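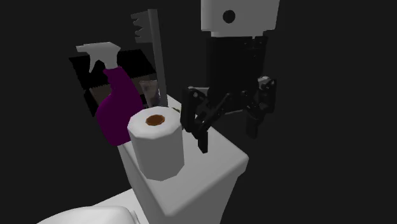
*Paper roll, spray bottle and toothbrush on the tank lid, in simulation.*

I think people should show robots small chores slowly. In March I guided an arm by remote control for 50 runs, and my hurried ones were the worst teachers. A robot copies our impatience too.

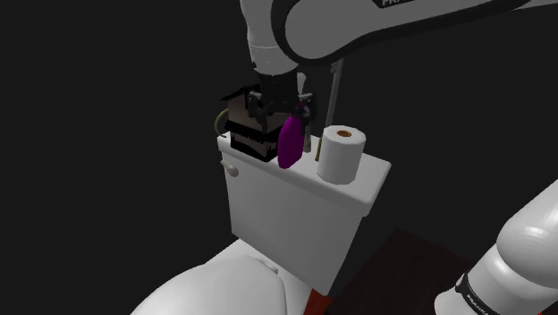 Haruto Minami disagrees with me. He prefers 490 quick runs – mistakes included – and says variety matters more. I would still keep my best 37.
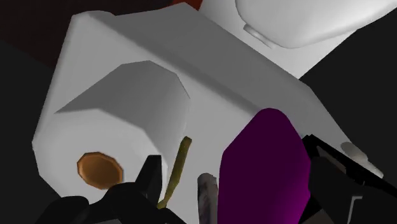 *The roll again, between the gripper and the tank.*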